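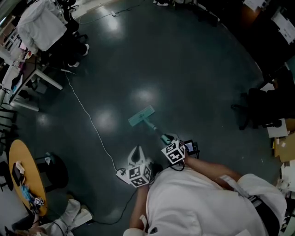 mopsandmore
Posted 27 May 2006
I've been going back and forth on flat mops for our office floor and I need opinions. It's a dark green-gray floor, the kind that looks great until the ceiling lights hit it, and then you get those big bright reflections and every streak with them. We've been using the flat one with the light teal head, and it's fine out in the open, but then you get to the desks and the cables and the office chairs and it all slows right down. I've got 2,875 square feet to get through. Has anyone tried the Plekard? Or should I just buy more pads and quit whining?

dustbunny_60
Pads! Get way more pads than you think. I swap mine every couple of rooms and the streaks went away (mostly). If you're doing that whole floor with one pad you're just painting it with gray water by the end.

GritAndSuds
Disagree, sorry. I'd bet on too much cleaner. Dark floors show residue like crazy. Try plain water for a week and see. I had a Plekard, by the way, and the swivel got floppy by December. Went over to a Lindgren and I'm happy with it, just heavier.

mopsandmore
Ooh, floppy swivel is exactly what I was afraid of. We do use a cleaner, the Dresness one, 2 capfuls a bucket. Is that a lot??

GritAndSuds
For that stuff, yeah. I'd go down to half a capful.

tilewife
The bottle says two though, and I've used it at that strength for ages with no haze at all – on light tile, I'll admit. What I'd really do is get those cords up off the floor first. A long thin one lying across the room is the worst, you either mop over it and drag dirt along or you stop every three feet.

dustbunny_60
Seconding the cords. And roll the chairs out before you start! Boxes too if you have any sitting on the floor, there's always a gray line along the bottom of them.

mopsandmore
Yep, got a stack of cardboard boxes next to one of the chairs. Guilty. OK, trying plain water and extra pads this week, will report back on the streaks.

GritAndSuds
Still say it's the cleaner.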